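The Washer

Helge Bakke taught me to solder and I taught him to park, and that was how we ended up building a gripper together in my spare room.

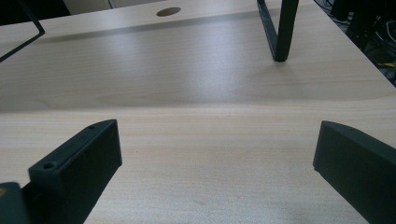 Two fingers, one desk, 10 pm.

We called it Stinier, after a biscuit tin. The whole idea was that it would pick up a washer. Just one washer, off the desk, and put it down somewhere else. Helge had drawn it all up in February, and by winter we'd printed 21 pairs of fingers (the early ones looked like melted licorice) and I'd spent 400 dollars I'd told Lovisa was 105.

"Go on, then," said Helge. "Close it."

I closed it. The fingers came in nice and slow, one a bit ahead of the other, and the washer shot off sideways, ran along the grain and dropped clean down the cable hole. We both listened to it land among the cords.

"Same one as last time?" he asked.

"I've only got the one. The rest are in the car."

So I got down on my knees with a torch in my teeth and my cheek against the skirting board, feeling about in the dust, and I found a pen, a guitar pick and the little silver earring Lovisa had been on about since we moved in. She'd turned the flat upside down for that earring! She'd even rung the Magnusson, where we'd had our anniversary dinner, and made them look under the booths.

I put it on the desk between the fingers. I don't know why, it was only somewhere to put it.

Helge looked at it, then at me, and nudged the speed down by 4. The fingers crept in, met either side of it and stopped. Up it went – a hand's width, maybe more – and it hung there turning a little.

"Lovisa!" I yelled. "Come and look at this, and don't ask what it cost!"

I could hear her putting her slippers on.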